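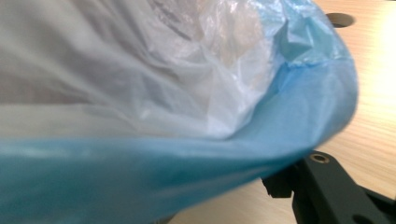
What should a household do with soft plastic bags before they are collected?
Empty them, shake out the crumbs, let them dry and keep them together in one place, apart from bottles and tins.

This answer looks simple, but in our project it took most of the term to reach it. My name is Duván Ñahui and I was responsible for the sorting part. We collected soft plastic from 15 homes in the Samonte building during 31 days, and I sorted everything by hand on a table.

The first difficulty was colour. I had planned one pile for clear film and one for coloured film, but many bags are of two kinds. A bag can be milky white in the middle and light blue along the side, and the white part can be so thin that darker things show faintly through it. I changed the plan and made a third pile, called mixed.

The second difficulty was volume. A crumpled bag keeps a lot of air and the box was full very early. We tried two ways of folding. The Vorka method is a flat strip rolled from the bottom, and the Hinel method is a small triangle. The triangle was neater, but it needed 70 seconds for one bag and most families stopped doing it. The strip needed 10 seconds – this was the one they kept.

I also learned that thin film is difficult to hold when it is creased, so I smoothed each bag on the table before I folded it. The labels for the three piles were printed by Sirkow in July and they are still in use on the ground floor.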